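The Second Life of the Cut Flower

Most supermarket bouquets last five days on a kitchen table. Growers say the same stems should last ten or more. The gap between those two numbers has more to do with what happens before the flowers reach you than with anything you do at home, but the home part still counts.

A rose sold in January was probably cut on another continent. It was chilled within hours, packed dry in a box, flown, trucked, and put back in water at a warehouse. At each handoff there is a chance for the box to sit somewhere warm. Mutetti, a farm that ships roses and carnations all year, keeps a log of the temperature inside its boxes from the packing shed to the buyer. One shipment last winter spent 4 hours on a loading dock. The flowers looked fine on arrival, and half of them drooped by the weekend.

Smaller growers have gone the other way. Curnthorpe, a flower farm with 2 heated tunnels and a shop by the road, sells only what it cut that morning or the evening before. In the cold months that means a short list: anemones, some tulips, plenty of greenery, and branches forced into bloom indoors. The shop has 186 subscribers who pick up a bunch every other week. They don't get to choose what is in it, and few of them seem to mind.

Price is the sore point. A local bunch can cost twice as much as the imported one by the checkout. The farm's answer is that it lasts longer, and that is true for tulips and not so true for dahlias, which are short-lived wherever they are grown.

At home, the advice has not changed much since 2000, when Symonenko put out its first leaflet for florists' customers. Cut an inch off each stem at a slant. Strip any leaf that would sit under the water. Use the packet of flower food if you get one, and use the whole packet in the amount of water it was made for – half a packet does very little. 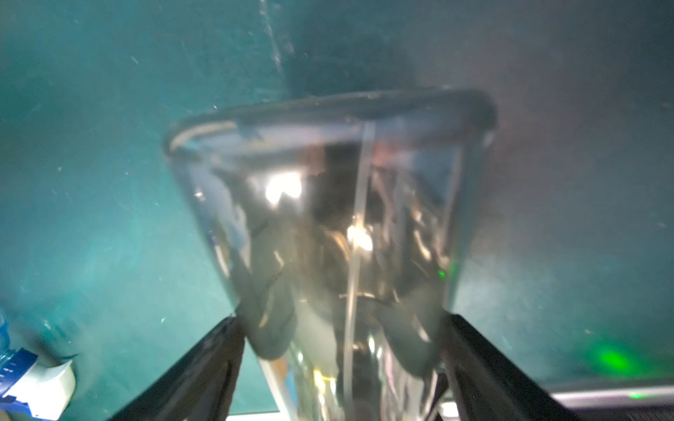

Bacteria are what shorten the life of most bouquets. They grow in the water, clog the cut ends, and stop the stems from drinking. Changing the water every second day helps more than pennies, aspirin, or lemon soda, all of which have their fans. So does washing the vase with hot soapy water between bunches, getting a brush down to the bottom where a film builds up.

Where the flowers stand matters too. Keep them away from heaters, sunny windows, and the fruit bowl. Ripening apples and bananas give off a gas that makes petals fall early, and carnations are the most easily hurt by it.

Trarkari, which supplies flowers to hotels, moves its lobby pieces into a cold room every night and brings them out again before breakfast. A cool porch or an unheated hallway does the same job in a house, as long as it stays above freezing.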